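About Drikia

Drikia is an independent software security company. We test web applications, review source code and help development teams fix what we find. Our customers are mostly companies that sell software to other companies: booking systems, payroll tools, school portals, ticketing platforms and the plugins that connect them.

How we started

Zanele Kruger and Brock Poirier worked together on the security team of a hosting provider. Much of their time went to cleaning up customer sites that had been broken into through old plugins, and the same flaws kept coming back. In January they left to set up a company that would look for those flaws before the software shipped. For the first year it was the two of them and one paying customer, a scheduling product called Kididel that is used by daycare centers. Kididel is still a customer.

We now have a staff of 8. Everyone here does testing work, including the founders. We do not have a sales department. If you write to us, the reply comes from a person who may end up working on your project.

What we do

Web application testing. We test the application by hand, with and without a login, and with every user role the product offers. Automated scanners are run at the start to clear away the simple findings. Most of the reported issues come from the manual work. Access control mistakes are the most common, followed by stored script injection and unsafe file uploads.

Source code review. We read code in PHP, Python, JavaScript, Go and C#. A review can cover the whole code base or one part of it, such as the login flow or a payment callback.

Plugin and extension audits. These are fixed-price jobs for small vendors. The audit covers the current release, the update mechanism and any remote service the plugin talks to.

Retesting. Every test includes one retest of the reported issues at no extra charge, provided it is booked within 60 days of the final report.

Our tools

Modine is our reporting system. Customers log in and see findings as they are confirmed, so a serious problem does not have to wait for the end of the project. Each entry has the steps to reproduce it, the affected versions and a suggested fix. Findings can be exported to most issue trackers.

Thaler is a request replay tool that we wrote for testing role permissions. It records what one user can do and then repeats the same requests as another user. We released it as open source, and bug reports are welcome. Tímea Nyitrai maintains it.

How we handle vulnerabilities in other people's software

We sometimes find flaws in products that belong to neither us nor our customers. When that happens we contact the vendor privately, send the full technical details and agree on a date for publication. If a vendor does not answer, we try a second contact route before going further. We do not sell vulnerability details and we do not share them with third parties ahead of the fix. As of October 22, 2022, we have reported 406 vulnerabilities under this policy. Advisories are listed on our Research page with credit to the person who found the issue.
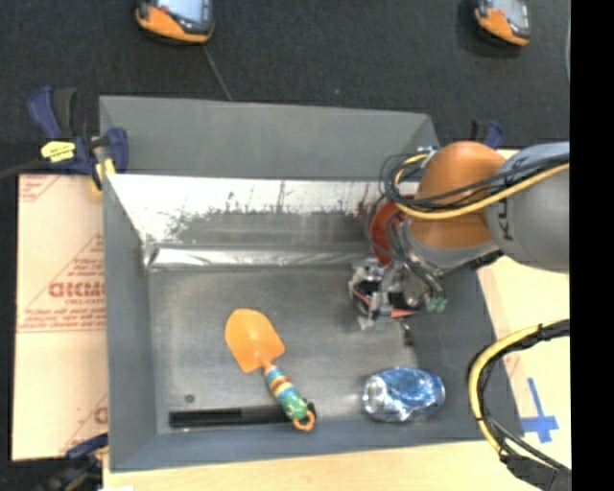
Customer data is treated separately. Test accounts and copies of databases are kept on encrypted storage and deleted when the retest is finished. Customers who need a written confirmation of deletion can ask for one in the contract.

Who we are

Zanele Kruger, co-founder. Runs the company and leads code review projects.

Brock Poirier, co-founder. Web application testing and customer training.

Tímea Nyitrai, senior tester. Authentication, single sign-on and the Thaler project.

Yupin Inthanon, developer. Modine and internal infrastructure.

Aranka Vincze, disclosure coordinator. Handles vendor contact, CVE requests and advisories.

Working with us

Send a short description of the application, the number of user roles and the date you need the report. We will answer with questions or a quote within 2 business days. Please do not send passwords or source code by email. We will give you an upload link once an agreement is signed.

Open positions are listed on the Jobs page. We also accept applications from testers who do not see a matching position.

Contact | Research | Jobs | Disclosure policy | Privacy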